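Let the Students Do the Boring Part

I've been helping out with our after-school robotics club for a while now, and every October we have the same argument about what a beginner should do first. Half the room wants the new kids building something with wheels by the end of week one. The other half (that's me, and I'm loud about it) wants them to spend the first few weeks picking up cups.

Yes, cups! By hand, with a pair of hand-held grippers, over and over, so that the arm we train later has something to learn from. We call this part of the program Pivik, after a name one of the kids came up with that stuck before anybody could stop it. Each student signs up for sessions, picks a tabletop task, and records it until the logbook says they've got 200 good ones. Then they swap tasks and go again. A team that wants to enter the Stoltover challenge in the spring needs 300.

I know how that sounds. Parents hear "robotics" and picture sparks and sumo matches, and then they come to pick up their kid and find them moving a bottle six inches to the left. One dad asked me, very politely, whether this was the punishment table. I get it. I'd have asked too.

But I've done it the other way. Two years ago we went straight to the fun stuff. We had a small arm, we had a pile of recordings somebody had shared with us, and the kids trained on those and pressed go. The arm knocked over everything it was shown. And the part that bothered me wasn't the mess, it was that no kid in the room had a guess about why. They just wanted to run it again, maybe with more training time, maybe with a bigger model, because that's what the videos online tell you to do. They had never made a single recording themselves, so the data was just a folder to them.

Compare that with last year's group, the first to go through Pivik. When their arm kept missing a clear cup, a seventh grader said, right away, "We always came at it from the right." And she was correct! They went back through 174 recordings and the approach from the left hardly showed up at all. She knew because her own wrists remembered it. You can't get that out of a lecture, and believe me, I've given the lecture.

There's other stuff they pick up along the way that I never planned on teaching. They start noticing that a straw sticking out of a cup changes everything about how you grab it. They find out that they speed up when they're bored, and that a speeded-up grab looks different from a careful one when you play it back. They argue (for real, with raised voices) over whether a wobble counts as a failure. We ended up writing a rule for that and the rule is 3 sentences long and took an entire afternoon.

Now, the fair complaint. We do lose some kids. It's a slow start, and a twelve-year-old who wanted to build a battle bot may not come back for cup number nine. I don't love that, and I don't think "well, it wasn't for them" is good enough. So this fall we've loosened things up. Sessions are shorter, two students work side by side and can talk as much as they want, and they get to choose the objects. Within reason. Somebody tried to bring in a slice of pizza. We also let them drive the Gautam, our beat-up old rover, for the last bit of every meeting, which has done more for attendance than anything I ever wrote in the newsletter.

I've also been told that this kind of work is busywork we'd never give to the kids we think are "talented." I'd flip that around. The quick ones need it most, in my opinion, because they're the ones who skip ahead. Give me a quick kid who has sat through 200 tries with a bottle and a cup and I'll give you somebody who reads a failed run like a detective. The club over at Jivura does it the opposite way, builds first and records later, and their robots look much better than ours. We still swap notes. They're coming around on the left-hand thing.

So if you run a club and you're on the fence, try it for one month before you buy another kit. Keep the setup small, with a couple of things on a table and one kid holding both grippers. The start of a try looks pretty much like this:
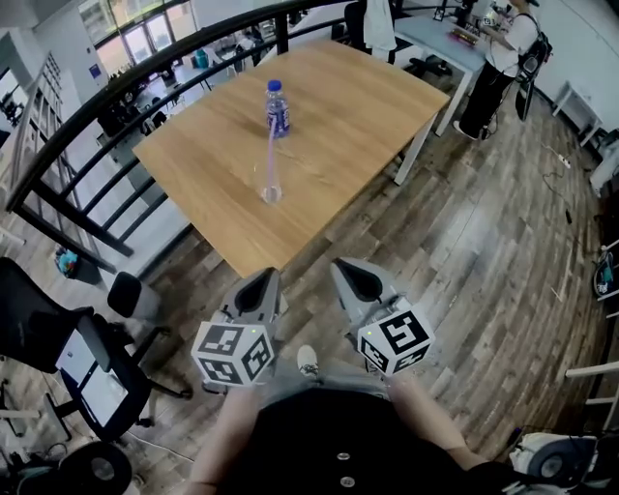 What you'd need to get going

A sturdy table, a few objects you don't mind dropping, a paper logbook, and a rule about wobbles. Write the rule before the first session. We didn't, and I'm still hearing about it.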